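Handheld gripper budget, 2025-26: where we've landed
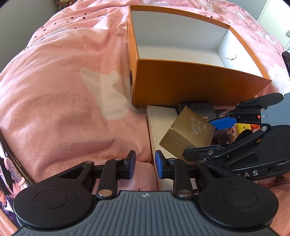 Shuk-fan Hung
Jun 16, 2025

Box sorting on a bedspread, two handheld grippers. Small cartons are most of our work, so that's what I'm costing for.

Gistex quoted $2,625 a pair in February. Stedinley came in almost level, but freight is extra.

Spare finger pads are a separate line. I've put down 9 sets for the year.

Ilamura will lease. Fine for a short program, dearer over two years.

Purchase order goes to Rai once the freight figure is in.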